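Kallside Server Pre-Raid Checklist, With Comments
Last gone over July 8, 2022, by Reece Birkett (guild quartermaster, second healer, keeper of this page)

Hello, everybody, and a special hello to the new folks from Trorkon who joined us after the merge. This is the list I go through before we pull the lever at the Sketa Gate, and I've been using some version of it since last December. The comments under each line are mine unless I've put somebody else's name on them. Please read the whole thing once, even if you've been raiding since the beta, and after that you can just skim the top lines.

1. Gear score 285 or higher, checked with raid set equipped
Status: OK for everyone except two alts
Comment: The number on your character card only updates when you zone, so if you swapped a ring at the bank and it still says something silly, walk out the door and back in again. I won't bench anybody for being a few points short on a Friday, but for the hard version I really do have to hold to it, and I'm sorry in advance.

2. Weapon and armor durability
Status: NEEDS ATTENTION
Comment: Slamet came in last time with his shield nearly gone, and it broke on the second phase, and we all had a good laugh and then we all died. The repair vendor is to the left of the stairs in Mạch village. There isn't one past the gate! Repair before you take the summon.

3. Frost resistance, 113 minimum for tanks
Status: OK
Comment: Volker Grube tested this with and without the cloak and says 113 is the point where the breath attack stops taking your whole bar. Healers and damage can get by with less, though I like to carry the blue potion anyhow, for comfort as much as anything.

4. Potions and food
Status: OK
Comment: Two stacks of healing potions each, please. The fish stew is in the guild bank, third tab, and you're welcome to it. If you take the last of it, drop a note in chat so I know to go fishing (I enjoy the fishing, so don't feel bad).

5. Gate keys
Status: OK
Comment: We need 2 keys for the party, one for the outer gate and one for the lift. Baltazar Escobedo holds the outer one and I hold the other. If either of us is late, Hậu Lò has a spare of each.

6. Add-ons and interface
Status: NOT CHECKED
Comment: Turn off the old threat meter. It fights with the new boss timer and you'll get a frozen screen right when the floor starts falling away. I've asked three times now, lovingly. If you aren't sure which one you've got, open the add-on menu and look for the version with the orange icon.

7. Voice chat and push-to-talk
Status: OK
Comment: Test it in the lobby channel and not in the raid channel, where people are trying to hear the count. Open mics are fine until the first boss, and then I'd like push-to-talk from everybody, me included.

8. Lift timing on the way down
Status: NEEDS ATTENTION
Comment: We keep losing people here. Wait for the second bell, step on together, and stand toward the back wall. The lift doesn't care how many are aboard, and it won't come up again until the patrol has passed. I'd much sooner we all wait one extra round than send half the party down to meet the sentries.

Ribbed white sock, both times. 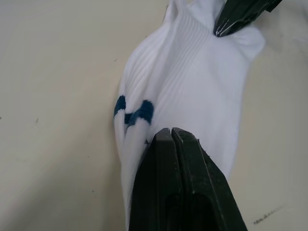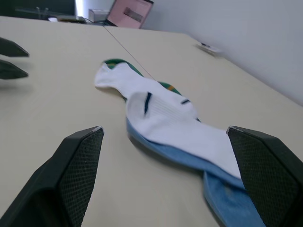

9. Loot rules read and agreed
Status: OK
Comment: Main character first, then alts, then whoever would like it for looks. Ties are rolled in party chat where we can all see them. Crafting scraps go in the bank, second tab, and Hậu sorts them out on the weekend, so please don't try to be helpful and sort them yourself.

10. Respawn point set
Status: NEEDS ATTENTION
Comment: Touch the stone at the Sketa Gate before you go in. Every single one of you. If you forget, you'll wake up back in Mạch and it's a long walk, with wolves. I did it myself two raids ago and missed the whole last fight, and Baltazar kindly read it out to me over voice while I ran.

If something on here is out of date after the next patch, send me a letter in game and I'll fix the line when I get a minute.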